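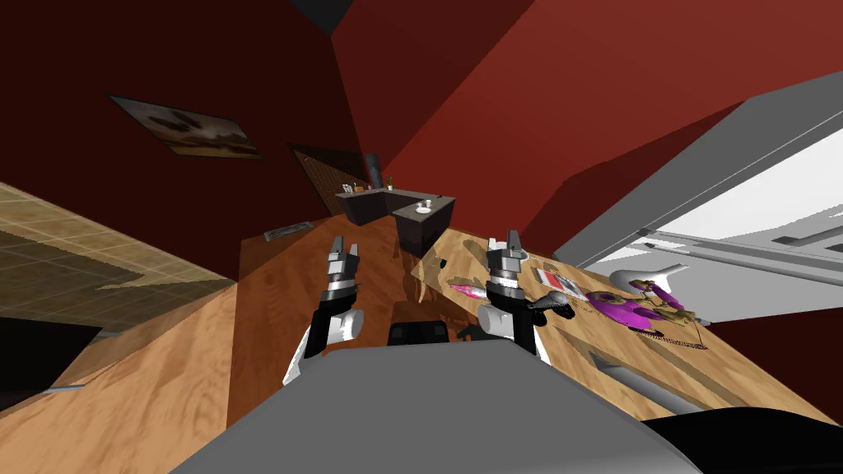 Wooden tabletop and red walls, kitchen and living area.

Nostell Hall – pre-show walk-round, with comments

Used for the Merrick tour date and left up on the crew page so the next lot can see what we look at and what we found. Ticks are from the afternoon round, comments were added as we went, and a few were added later with a cup of tea in hand. If you're new to the hall, please read the comments as well as the ticks, as most of the useful stuff has ended up in there.

Hall: Nostell Hall, main room and balcony
Show: Merrick, with Cletley opening
Licensed capacity: 950 standing, 730 with the floor seats in
Layout for this show: standing
Round started: 2:15 pm
Doors: 7:30 pm

Key: OK = fine as found. FIX = sorted before doors. WATCH = fine for tonight but somebody should keep an eye on it. NO = not to be used.

1. OUTSIDE AND FRONT DOORS

1.1 Footpath clear along the queue line – OK
Comment: The council bins had been put back in a sensible spot for once, and thank you to whoever rang them about it. Please leave a gap in the queue at the bakery driveway. They have a van in and out until about six and they have been very patient with us over the years.

1.2 Queue barriers standing square, feet not sticking out – FIX
Comment: Two of the older ones had feet that swing out when you lean on them. We've moved them to the far end behind the ticket booth where they are only holding up a sign. They really do need replacing and I have put this in the book again.

1.3 Awning drained and not dripping on the steps – WATCH
Comment: Dry this afternoon, but if it rains in the evening the left corner will fill up and then let go all at once, usually down somebody's neck. Broom is behind the box office door. Push up gently from underneath with the soft end, and do have a look at who is standing there first.

1.4 Step edging visible and stuck down – OK
Comment: New yellow edging on all the front steps and it looks lovely. Much easier to see with the foyer lights behind you.

1.5 Front doors open fully and hook back – OK
Comment: All hooked and unhooked by hand. The middle pair is stiff, so lift as you push and it goes.

1.6 Ramp and accessible entrance – OK
Comment: Gate was unlocked when we got there and it should stay unlocked from an hour before doors. The buzzer works, but it only rings in the box office, so whoever is on that side of the building needs a radio as well. Last season somebody stood out there for a good while in the cold and we all felt rotten about it.

2. FOYER AND STAIRS

2.1 Floor mats flat – FIX
Comment: The big one had curled at the corner nearest the cloakroom. Taped for tonight. Please don't pull the tape up during pack-down, it will do for the next show too.

2.2 Merch table clear of the exit path – FIX
Comment: The Merrick merch crew had set up very nicely, but right across the side exit. They were good about it and shifted along to the pillar. I've chalked a line on the floor so that it is easy to get right first time. If the chalk wears off, the table edge lines up with the second poster frame.

2.3 Balcony stairs, handrails firm – WATCH
Comment: The right-hand rail going up has a little give at the top bracket. We tightened it and it is holding well, though the screw hole has seen better days and will want a proper plug before the next round of shows. Have a lean on it at the interval, please, and let the duty manager know if it's any looser.

2.4 Stair lights – OK
Comment: All on. Spares are in the drawer under the ticket printer, and no longer in the biscuit tin where they used to live.

2.5 Cloakroom racks not overloaded – OK
Comment: Empty at time of check, of course. With October coats we fill up faster than you'd think, and the back rack starts to lean when it's full on one side only. Load from both ends and work in to the middle.

3. MAIN ROOM

3.1 Exits unlocked, clear and opening with one push – OK
Comment: Walked every one and pushed every one. Please don't just look at the door from across the room. Exit 3 needs a good shove in damp weather, so there is a steward posted on it.

3.2 Exit signs lit – FIX
Comment: Exit 4 was out. Swapped the lamp, came up straight away, and I stood and watched it for a few minutes to be sure.

3.3 Emergency lights on test – OK
Comment: House lights down, test key turned, all came up. The one above the sound desk takes a second or two longer than the others, as it always has. Logged in the book.

3.4 Front-of-stage barrier – OK
Comment: Pins in, feet flat, no gaps to catch fingers. Merrick's crew checked it with us and we were all happy. There's a bit more room in the pit than last time, which the stewards will be glad to hear, as passing water over has been a squeeze.

3.5 Cable ramps across the floor – FIX
Comment: The ramp from the sound desk to the wall stopped short and left a bare stretch of cable right where people walk to the bar. Extra length found and fitted. If you are pulling gear out at the end of the night, please put that short piece back with its friends. It took longer to find than to fit.

3.6 Floor dry and free of trip spots – OK
Comment: Swept and walked. Mop and cones are by the bar hatch and also at the balcony door, so there is no need to go hunting when a drink goes over.

3.7 Sound levels – WATCH
Comment: Soundcheck sat at 87 on our meter from the desk for most of Cletley's set, and came up when Merrick had a go, as you'd expect. Earplugs are free at the bar and the cloakroom. Please offer them with a smile, particularly to anyone with kids, and don't wait to be asked.

4. STAGE AND BACKSTAGE

4.1 Stage edge marked – FIX
Comment: White tape had worn through at centre stage, where everybody puts a foot. Relaid. Cletley are sharing the front of the stage with Merrick's covered gear, so they are working in a narrower strip than they may be used to. We walked them through it at soundcheck and they were very cheerful about the whole thing.

4.2 Stage stairs, both sides – OK
Comment: Solid. The left side is dark once the show starts, so the little blue light stays on, even if somebody asks nicely to have it off.

4.3 Haze machine and fire panel – OK
Comment: Tested together with the doors shut. No alarm. Machine stays on the low setting we agreed with the tour. Please don't isolate any part of the panel without the duty manager standing beside you.

4.4 Extinguishers in place and in date – OK
Comment: One had wandered down the corridor and was holding the dressing room door open. Back on its hook, and a proper door wedge supplied.

4.5 Dressing rooms, heaters and leads – NO
Comment: The small fan heater in dressing room 2 has a scorched-looking plug. Unplugged, labelled and locked in the workshop. The room is a touch chilly without it, so we've put the oil heater in and asked the bands to keep coats and towels off the top.

4.6 Loading dock – OK
Comment: Brerkberg's truck was in and gone before lunch, which made life a great deal easier. Dock plate lifts and drops cleanly. When they come back for the load-out they will want the whole bay, so if your car is in it, please move it before the last song and save us all coming to look for you.

5. PEOPLE AND PAPERWORK

5.1 Stewards briefed – OK
Comment: We have 20 on tonight, including the pair on the balcony. Briefing ran a bit long, and I'm sorry for that, but there were some very good questions about the side exit and I'd sooner we had them then than at nine o'clock.

5.2 Radios charged and tested – FIX
Comment: Two flat, swapped over. Channel 1 for the front of the building, channel 2 for stage, and if you can't raise anyone on either, walk to the box office.

5.3 First aid room open and stocked – OK
Comment: Plenty of everything except small bandages, which somebody is picking up on the way in. Ice is in the bar freezer, top shelf, in the bag marked NOT FOR DRINKS.

5.4 Clickers at the door zeroed – OK
Comment: Both at zero. Please click out as well as in when people go for a smoke, otherwise the numbers drift and we end up holding folks at the door for no reason.

5.5 Notice ready in case of a late start – OK
Comment: Wording is saved on the box office computer and there's a printed one for the door. If we're running behind, tell the queue early and tell them again. People are very good about waiting when they've been told what they're waiting for.

STILL OPEN AFTER THIS ROUND

Queue barriers, two to replace.
Balcony handrail, top bracket, needs a new plug and a longer screw.
Awning, left corner.
Heater from dressing room 2, to be tested or thrown out. My vote is thrown out.
Exit 3, door to be planed before winter sets in.

Round finished 5:40 pm. Book signed and left in the box office, second shelf. Additions are welcome, just write them underneath and put the time beside them.

6:50 pm – bandages have arrived.
7:10 pm – Exit 3 pushed again, opens fine.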